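Hopfen am Haus: So baust du ein Rankgerüst, das den Sommer übersteht

von Zuleica Medeiros, 28. Juni
3978 Mal geteilt · 2 Kommentare

Wer einmal Hopfen im Garten hatte, will nie wieder ohne! An warmen Tagen im Frühsommer kann man ihm fast beim Wachsen zusehen: morgens hängt die Triebspitze noch auf Kniehöhe, und wenn man abends mit der Gießkanne vorbeikommt, hat sie schon die nächste Schlaufe um die Schnur gelegt. Und dann der Duft, wenn im Spätsommer die Dolden reif werden - harzig, ein bisschen nach Zitrone, ein bisschen nach Heu. Ich bin jedes Jahr wieder hin und weg.

Das Problem ist das Gewicht. Eine gut eingewachsene Hopfenpflanze voller Laub und Dolden, dazu ein Gewitterregen und Wind von der Seite, und jedes Spalier aus dünnen Leisten legt sich flach. Mir ist das mit meinem ersten Gerüst passiert. Das zweite steht noch, und von dem handelt diese Anleitung.

Den richtigen Platz finden

Hopfen mag den Kopf in der Sonne und die Füße im Kühlen. Eine Südwand geht, wenn der Boden davor beschattet ist, zum Beispiel durch Frauenmantel oder eine dicke Mulchschicht. Noch besser finde ich Südost oder Südwest. Er braucht tiefen, lockeren Boden und richtig viel Wasser, auf magerem Sand wird er mickrig. Wer schweren Lehm hat, gräbt großzügig Kompost ein und lockert mit der Grabegabel so tief, wie die Zinken reichen.

Denk auch an die Höhe. Hopfen will nach oben, und zwar weit! Wenn du ihn zu niedrig anbindest, verknäult er sich an der Spitze zu einem dichten Nest, in dem sich Blattläuse und Mehltau sehr wohlfühlen. Plane das Gerüst so hoch, wie du mit einer stabilen Stehleiter noch sicher arbeiten kannst.

Und bitte nicht direkt an die Dachrinne. Wirklich nicht.

Was du brauchst

- zwei kräftige Pfosten, am besten Lärche oder Douglasie
- einen Querbalken aus demselben Holz
- zwei verzinkte Pfostenträger zum Einbetonieren (ich habe die von Skarnex, andere tun es genauso)
- Fertigbeton und Kies für die Drainage
- Schlossschrauben mit Unterlegscheiben und Muttern
- Kokosschnur oder Sisal, kein Plastik
- Holzöl für außen, einen breiten Pinsel, Lappen
- Wasserwaage, Schlagschnur, Handsäge, Bohrmaschine, Spaten

Beim Holz lohnt es sich, selbst zum Sägewerk zu fahren und die Pfosten einzeln anzuschauen. Ich war dafür in Pistuvthorpe, wo man die Stapel in aller Ruhe durchsehen darf, und habe den halben Vormittag damit verbracht, an Balken entlangzupeilen. Das macht einen Riesenspaß! Halte ein Auge dicht an das eine Ende und schau die Kante entlang: Eine Krümmung erkennst du sofort, eine Verdrehung nach etwas Übung auch. Feine Trockenrisse sind kein Drama. Große Äste genau dort, wo später eine Schraube hinsoll, sind dagegen ärgerlich.

Achte außerdem auf die Maserung. Verläuft sie gleichmäßig der Länge nach, bleibt der Pfosten meistens gerade. Läuft sie schräg aus der Kante heraus, arbeitet das Holz stärker und kann sich im Lauf des Jahres verziehen.
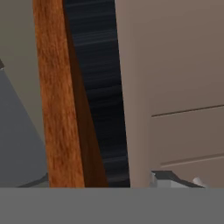
Pfosten mit feiner, senkrechter Maserung in warmem Orangebraun (Computergrafik)

Das Holz vorbereiten

Säge die Pfosten auf Länge und schräge die oberen Enden leicht ab, damit Regen abläuft. Falls der Querbalken oben aufliegen soll, bleibt die Auflagefläche natürlich gerade, dann bekommt eben der Balken selbst eine Abschrägung oder ein schmales Blech. Alle Kanten brichst du mit Schleifpapier. An scharfen Kanten hält das Öl schlecht, und die Schnüre scheuern sich dort durch.

Danach wird geölt, und zwar bevor irgendetwas steht. Stirnholz saugt wie ein Schwamm, also dort mehrmals nass in nass auftragen, bis es satt ist. Auf den Längsseiten reicht eine dünne Schicht, die du mit dem Lappen nachwischst. Ich nehme Coturance in einem mittleren Ton, weil mir ungetöntes Öl zu schnell vergraut, aber das ist Geschmackssache - silbergraue Lärche hinter grünem Hopfen sieht auch fantastisch aus. Lass das Ganze 24 Stunden trocknen und trage dann die zweite Schicht auf.

Die ölgetränkten Lappen bitte ausgebreitet im Freien trocknen lassen. Zusammengeknüllt können sie sich selbst entzünden.

Die Fundamente

Hebe für jeden Pfostenträger ein Loch aus, das bis in frostfreie Tiefe reicht. Wie tief das bei dir ist, weiß der örtliche Baustoffhandel. Unten kommt eine Lage Kies hinein, die du gut feststampfst, darauf der Beton. Spann vorher eine Schnur über beide Löcher, damit die Träger in einer Flucht stehen. Mit der Wasserwaage prüfst du jeden Träger von zwei Seiten, und dann gehst du einen Kaffee trinken und prüfst noch einmal. Frischer Beton setzt sich gern ein wenig, und jetzt lässt sich alles noch mit einem Finger richten!

Die Unterkante des Pfostens sollte später eine Handbreit über dem Boden sitzen. So bekommt das Holz kein Spritzwasser ab und kann von unten abtrocknen. Bei meinem ersten Gerüst standen die Pfosten direkt in der Erde, und wie das nach ein paar Wintern aussah, erspare ich euch.

Wie lange der Beton aushärten muss, steht auf dem Sack. Gib ihm diese Zeit auch.

Aufstellen und verschrauben

Zum Aufstellen brauchst du eine zweite Person. Einer hält, der andere richtet aus und klemmt mit Zwingen fest. Bohr die Löcher durch Träger und Pfosten in einem Zug, dann passen sie auch wirklich zueinander. Schlossschrauben durchstecken, Scheiben und Muttern drauf, erst einmal nur handfest.

Jetzt der Querbalken. Ich habe meinen eingelassen, also oben in jeden Pfosten eine Tasche gesägt und mit dem Stemmeisen sauber ausgeputzt. Das dauert länger als ein Winkel aus dem Baumarkt, sitzt aber bombenfest und sieht einfach schön aus. Wer sich das nicht zutraut, nimmt kräftige verzinkte Winkel und ist auch glücklich. Zum Schluss alle Muttern festziehen, im Herbst noch einmal nachziehen.

Bei windiger Lage gehören Kopfbänder dazu, also kurze schräge Hölzer zwischen Pfosten und Balken. Sie nehmen dem Gerüst das Wackeln, und der Hopfen klettert auch daran gern entlang.

Schnüre spannen

Oben am Balken kommen Schraubhaken hinein, unten Erdanker oder einfach Heringe vom alten Zelt. Die Schnüre dürfen straff sein, sollten aber noch ein bisschen federn. Zieh lieber einzelne Schnüre als ein Netz! Im Herbst schneidest du sie oben ab, und die ganze Ranke kommt dir samt Schnur entgegen. Alles zusammen wandert auf den Kompost, deshalb auch kein Plastik.

Pflanzen, leiten, schneiden

Gepflanzt wird im Frühjahr oder Herbst, mit etwas Abstand zum Pfosten, damit die Wurzeln Platz haben und du das Fundament in Ruhe lässt. Wer Dolden ernten möchte, braucht eine weibliche Pflanze. In der Gärtnerei danach fragen, auf dem Etikett steht es nicht immer.

Sobald die Triebe im Frühling lang genug sind, suchst du dir die kräftigsten aus und schneidest den Rest bodennah weg. Das kostet Überwindung, ich weiß. Die jungen Triebe schmecken aber kurz in Butter gebraten wunderbar, ein bisschen nussig, und damit ist der Schmerz schnell vergessen. Die übrigen legst du vorsichtig um die Schnur, und zwar im Uhrzeigersinn, von oben betrachtet. Andersherum wickelt der Hopfen sich wieder ab und macht es selbst richtig.

Zieh dabei lange Ärmel an. Die Ranken haben feine Widerhaken und hinterlassen auf nackten Unterarmen rote Striemen, die tagelang jucken.

Geerntet wird, wenn die Dolden sich papierig anfühlen und beim Zusammendrücken rascheln. Nach dem Laubfall schneide ich alles bis auf kurze Stummel zurück. Das Gerüst steht dann den Winter über kahl da, und im Februar, wenn sonst im Garten wenig los ist, schaue ich mir das Holz an: lose Haken nachdrehen, raue Stellen anschleifen, an einem milden, trockenen Tag die Wetterseite nachölen. Neue Schnüre hänge ich gleich mit auf, denn sobald der Hopfen loslegt, kommt man kaum noch hinterher.

2 Kommentare

Gazi: Tolle Anleitung, danke! Geht das auch mit Robinie? Ich könnte günstig welche bekommen.

Zuleica Medeiros: Und wie! Robinie hält ewig. Unbedingt vorbohren, das Holz ist richtig hart, und bei der Geradheit musst du Abstriche machen. Viel Spaß beim Bauen!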